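Looking after your board between sessions: wax, dings and wheels

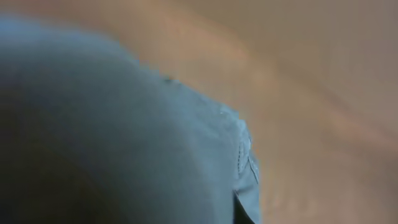
I've been surfing badly and skating slightly less badly for years, and I've come to love the bench work almost as much as getting out there. Give me a rainy evening in the garage and a board that needs a tidy-up and I'm a happy soul! These are the jobs I do most often.

Stripping old wax
Leave the board in the sun for a few minutes until the wax goes soft and cloudy (don't wander off and forget it, foam hates heat). Scrape from tail to nose with a plastic comb, then rub off what's left with an old cotton T-shirt and a splash of white spirit. A handful of plain flour works too, if you'd rather skip the smell. Rub it in circles and it rolls the last bits of wax into crumbs you can brush straight into the bin.

Small dings
Get them dry first. I can't say this loudly enough! Stand the board so the ding points downwards and give it 2 full days indoors. Sand with 150 grit just past the edges of the crack, wipe off the dust, fill slightly proud, let it cure, then sand flush. Masking tape round the repair saves you from scuffing a great big halo into the gloss, which I did to my first board and still have to look at.

Epoxy boards need epoxy resin. Polyester resin will eat the foam underneath, so check before you open the tin.

Skate bearings
Pop the shields off with a pin, drop the bearings in a jam jar with some isopropyl alcohol and give it a good shake. Tip them out on kitchen paper, spin each one, and leave them until they're properly dry. One drop of light oil each. The first push afterwards is lovely – you just keep going!

Swap your wheels round while they're off. Front left goes to back right, front right to back left, and they'll wear far more evenly.

Grip tape
A stiff brush and a crepe rubber block (the sort sold for suede shoes) will lift most of the grime. Keep water well away from it, as a soggy deck never gets its pop back.

Wetsuits
Rinse in cool water, inside out first, and hang it folded over a thick hanger at the waist. Hanging by the shoulders stretches them. Beeswax or a bit of candle run along the zip keeps it moving.

Next up in June: fin plugs, and how to get a stripped screw out of one.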